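The paper hanger of Cindbridge

Forty years of paste, plumb lines and other people's front rooms

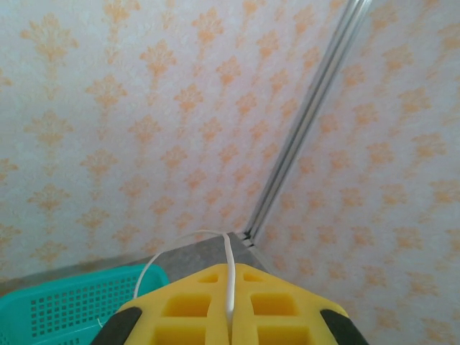 Learning the trade

She had the kettle on before I'd got my coat off, and we were a good twenty minutes into the subject of her knees before either of us remembered I had come to ask about wallpaper. She has been hanging it in and around Cindbridge for most of her working life, starting at sixteen with an uncle who hardly spoke and who paid her, in the first summer, mostly in sandwiches.

"He let me do the pasting and nothing else," she says. "A whole year of pasting! I used to dream about it. Then one morning he handed me the brush and the shears and went to sit in the van."

That first wall was in a boarding house on the Uken road, and she went back years later to find it painted over in magolia green, her own name for a colour she still can't forgive.

On corners and patterns

Ask her what people get wrong and she puts her cup down. Corners, she says, are where amateurs come unstuck, usually in both senses. No house she has ever worked in has had a true one, and the old terraces down by the Thevar mill are the worst of the lot.

"You never take a full width round a corner. You cut it, you turn a little bit round, and you drop a fresh plumb line for the next piece. People look at me as if I'm wasting their paper. Well, I am, a bit, but it'll be straight."

She has a soft spot for damasks, which went out of fashion and came back in while she was still using the same pasting table. Small repeats are kinder to a beginner, she thinks, and a mottled ground forgives nearly everything.

What the customers say

Her charges have crept up over the years (her first job on her own earned her 45 pounds, and she bought boots with it), but she still gives a price at the door and sticks to it. She is hoping to slow down after September, when she has one last big house to finish out at Canora, with a staircase she describes as "a brute".

I asked whether she papers her own walls. She laughed for quite a long time and then took me through to see the hall, which is painted cream.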